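3.2 Manual cleaning of shower floors

Shower floors were treated as a separate surface class in the Catacutan household study. Earlier work on domestic wet rooms (Omoregie, Section 2) grouped them with wall tile, on the grounds that both carry the same soap and mineral deposits. The grouping is convenient for laboratory panels but does not hold well in occupied bathrooms. Floor deposits are compacted by foot traffic, and the slope toward the drain concentrates residue in a small part of the surface. A floor that looks uniformly clean from standing height may still carry a film along the wall joints.

Participants in the Skasow and Bruvura groups used their own tools and followed their usual order of work. The only instruction given was to clean the floor to the standard they would accept at home. Cleaning agents were not standardized, and product strength was not entered in the analysis. Sessions were divided into 3 phases: application, agitation and rinse. The boundary between the first two was often hard to place — many participants sprayed and scrubbed in short alternating bouts and kept the bottle in the non-scrubbing hand throughout.

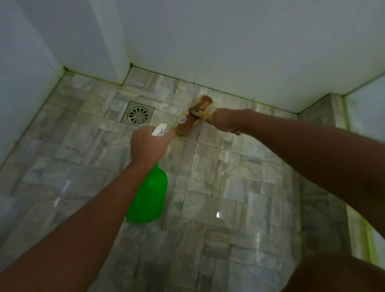 Figure 7. Two-handed work in the corner of a tiled shower floor, with spray bottle and scrub brush.

Corner work was coded separately from open-floor work. A stroke was assigned to the corner class if any part of the tool fell within 20 cm of a wall joint. Strokes in this class were shorter, and the tool was turned more often to bring its end into the joint. Grip also differed between tools. Long-handled brushes were held well away from the floor and tended to ride over the joint, while a block brush such as the one in Figure 7 is held by its back, with the fingers around the wood, and the hand works close to the tile. The spray bottle in the other hand stays near the brush, so that a further application needs little arm travel. We coded this posture as "paired" and all others as "sequential."

Drain surrounds presented a different problem. Where a square metal frame is set into the floor, as in the same figure, the joint between metal and tile adds four short edges to the area to be cleaned. Circular grates with patterned openings were brushed in place by most participants and lifted out by a few. Lifting was recorded as an event but was not timed.

Surface print affected visual inspection. On tiles with a stone-mosaic pattern in mixed grays and tans, residue is difficult to tell from the print, and gloss from standing water hides it further. Inspection scores were therefore taken after drying, under a lamp giving some 800 lux at floor level, by a rater from Skilville who had not attended the session. Scores for plain and patterned floors are reported separately in Section 4.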